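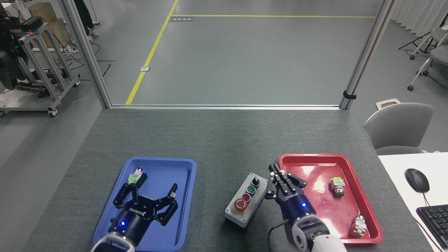 Por Mansa Alhassan, Área de Dotación de Talleres, Centro de Formación Calimlim
Publicado: 2023-10-03

Buscar en el portal
Introduzca el texto
Buscar

Evaluación del conjunto de mando Trivo con bandejas de clasificación Gomitz

El Área de Dotación de Talleres publica el resultado de la evaluación del conjunto didáctico de mando Trivo, adquirido a través del distribuidor Belodik y sometido a uso durante el mes de agosto. El informe se dirige a los departamentos que deban renovar el material de iniciación a la maniobra eléctrica y a los centros que compartan con el nuestro el catálogo de compras.

Composición del conjunto

El lote evaluado comprende la caja de mando, un surtido de pulsadores sueltos para montaje y desmontaje, la documentación en papel y una plantilla de etiquetado. Las bandejas Gomitz se piden por separado, en varios colores. Para los puestos de esta evaluación se solicitaron en azul y en rojo. El importe de la caja con su surtido fue de 457 euros, impuestos incluidos, sin contar las bandejas.

La caja de mando

Se trata de una caja pequeña, de color gris claro sobre una base más oscura, que cabe sin dificultad entre dos bandejas en un puesto de trabajo ordinario. Reúne un selector negro en la parte superior, un pulsador verde debajo, un pulsador rojo a continuación y una seta roja de parada de emergencia con collarín amarillo, de tamaño claramente mayor que los demás mandos. La disposición es la que el alumnado encontrará en muchos cuadros sencillos de arranque y paro, y el departamento la considera adecuada para las primeras sesiones.

El selector ofrece un recorrido firme. Al término del periodo de prueba conservaba el mismo tacto que al principio, sin holgura apreciable. Los pulsadores verde y rojo requieren una presión similar entre sí, algo superior a la de las cajas que se venían utilizando, lo que varios docentes valoraron de forma positiva - se evitan accionamientos por roce al mover el cableado. La seta de emergencia enclava con claridad y se rearma por giro. En una de las unidades recibidas el rearme exigía un esfuerzo excesivo; Belodik la sustituyó en 4 días laborables, sin coste de envío.

La apertura de la caja merece un comentario menos favorable. Los tornillos de la tapa son cortos y se extravían con facilidad. El fabricante no suministra repuesto en el lote y la referencia no figura en la hoja técnica, de modo que el taller ha tenido que solicitarla por correo. También habría sido deseable una entrada de cable adicional en el lateral. La existente resulta suficiente para el ejercicio básico, pero obliga a agrupar los conductores cuando se añade señalización luminosa.

Los pulsadores sueltos

El surtido permite trabajar con la pieza en la mano antes de pasar a la caja. Los elementos combinan cuerpos metálicos con cabezas o collarines cuadrados de color verde, además de cuerpos negros y alguna base en tono tostado. Esta variedad facilita los ejercicios de identificación, en los que se pide al alumnado que distinga la cabeza, el elemento de fijación y el bloque de contactos, y que justifique en qué orden se montan.

La calidad de las roscas es buena. Las tuercas entran a mano y no se ha registrado ningún caso de rosca pasada, pese a que el material circuló por un grupo de 40 personas con experiencia muy desigual. El acoplamiento del bloque de contactos, por el contrario, es algo duro en las piezas nuevas. Se recomienda que el profesorado realice un primer montaje y desmontaje antes de entregarlas.

Debe señalarse que las marcas de los bornes son pequeñas y se leen mal con la iluminación general del aula. El departamento ha incorporado una lámpara de brazo en los puestos del fondo. La plantilla de etiquetado de Trivo ayuda poco en este punto, dado que está pensada para la tapa de la caja y sus recuadros son demasiado anchos para las piezas sueltas.

Las bandejas

Las bandejas Gomitz son de plástico, con el borde elevado. La azul empleada en el puesto es rectangular y tiene las esquinas redondeadas. El borde cumple su función principal: un pulsador de cuerpo cilíndrico tiende a rodar, y dentro de la bandeja queda retenido aunque se deposite inclinado o con poca precisión. La altura permite además coger las piezas sin golpear los nudillos, extremo sobre el que había quejas con los cajones anteriores.

El uso de dos colores ha resultado práctico. El criterio adoptado asigna la bandeja azul al material pendiente de revisión y la roja al material ya revisado, y se ha trasladado a la ficha de prácticas. El código se entiende con rapidez. Cada departamento puede establecer otro, siempre que conste por escrito y se mantenga durante todo el curso.

El principal inconveniente es el brillo de la bandeja roja. Con luz directa se forma un reflejo blanco intenso sobre la superficie, molesto cuando se buscan piezas pequeñas de tono metálico. Una lámina mate recortada a medida lo atenúa de manera suficiente. Belodik ha informado de que existe un acabado satinado, si bien en el momento de redactar este informe no estaba disponible en rojo.

Superficie de trabajo

Los puestos evaluados disponen de una cubierta de moqueta gris oscura. Sobre ella la caja y las bandejas se mantienen estables, y el ruido al dejar las piezas es inferior al que se produce en los bancos desnudos de la planta baja. La moqueta retiene, en cambio, recortes de hilo y virutas de aislante, por lo que el pelado de conductores debe efectuarse en otra mesa. El servicio de limpieza ha pedido que esta norma se recoja en el cartel de cada puesto.

Documentación

La guía de Trivo contiene esquemas correctos y bien rotulados, con una traducción al castellano irregular. En el capítulo 3 se emplean indistintamente «pulsador» e «interruptor», confusión impropia de un material formativo. Se ha remitido una relación de erratas al fabricante, que ha acusado recibo. Mientras no se publique una versión corregida, se utilizarán las fichas propias del departamento.

Valoración y condiciones de compra

El Área emite valoración favorable para la caja de mando y para el surtido de pulsadores, con la reserva indicada sobre los tornillos de la tapa. Las bandejas reciben valoración favorable en color azul y condicionada en color rojo, a la espera del acabado satinado. Los pedidos se tramitarán mediante el formulario ordinario y deberán incluir un juego de tornillos de repuesto por caja - la referencia puede solicitarse en la secretaría del Área.

Archivado en: Dotación de talleres | Material eléctrico | Evaluaciones de producto

Comentarios

R. Ferrándiz
Buenos días. En nuestro centro tenemos las mismas bandejas en azul desde el curso pasado y aguantan bien. La lámina mate la compramos en papelería, de la que se usa para forrar.

Depto. de Electricidad, turno de tarde
¿La valoración condicionada de la bandeja roja impide pedirla ya? Nos faltan bandejas para el segundo grupo.

Mansa Alhassan
Puede pedirse. Indiquen en el campo de observaciones que aceptan el acabado brillante.

Lourdes
Confirmo lo de los tornillos. Guardamos los nuestros en un bote con tapa, al lado de la caja.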